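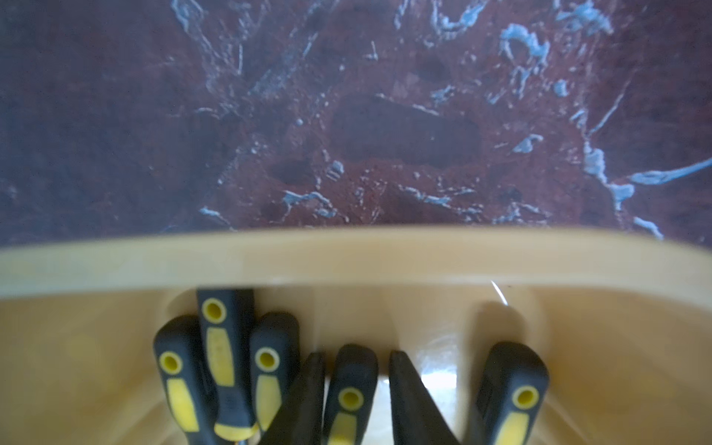
I've spent two afternoons in Ojala now, watching a pair of robot arms put away hand tools, and I'm hooked! The arms are fine. What I came for is Skudach, the planning software that decides which arm goes where, and when the other one should stay out of the way.

Files are a pain, it says so right in the bug tracker (205 open notes when I peeked). They're skinny, they're dark, and five handles bunched together can look like one big lump to the vision code.

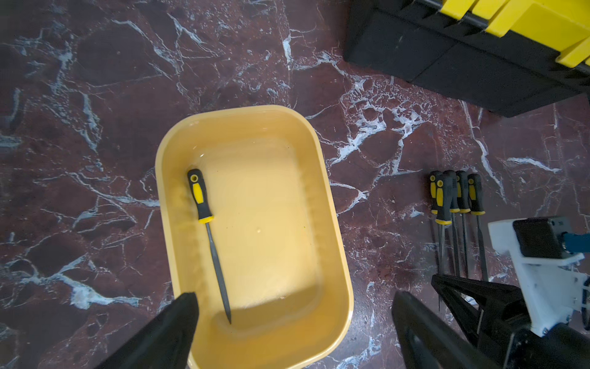 One file in the yellow tub, five more standing to the right.

So the team splits the problem up. One piece of code finds the handles, another picks a grip, and a third checks that the two arms won't bump elbows. That last check used to take 14 seconds, which is forever when you're standing there with cold coffee.
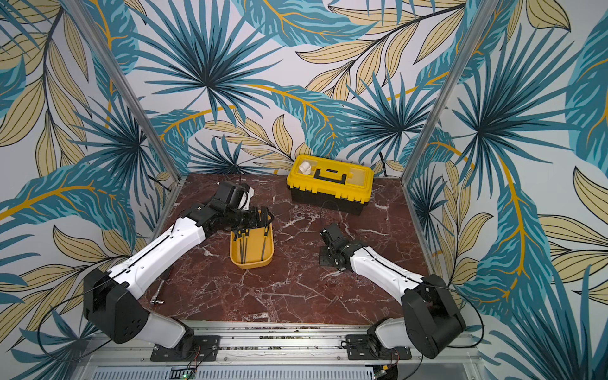
By Irja Harju | Features

Then in September they started planning both arms together, as if they were one odd animal with two hands. I asked if I could break it. Sure, they said, and handed me the keyboard (brave people). I set the safety gap way too wide and the planner just refused, with a polite red message.

Next month they move the code over to the bigger setup in Utberg, and I've already asked to tag along.

14 comments | 205 shares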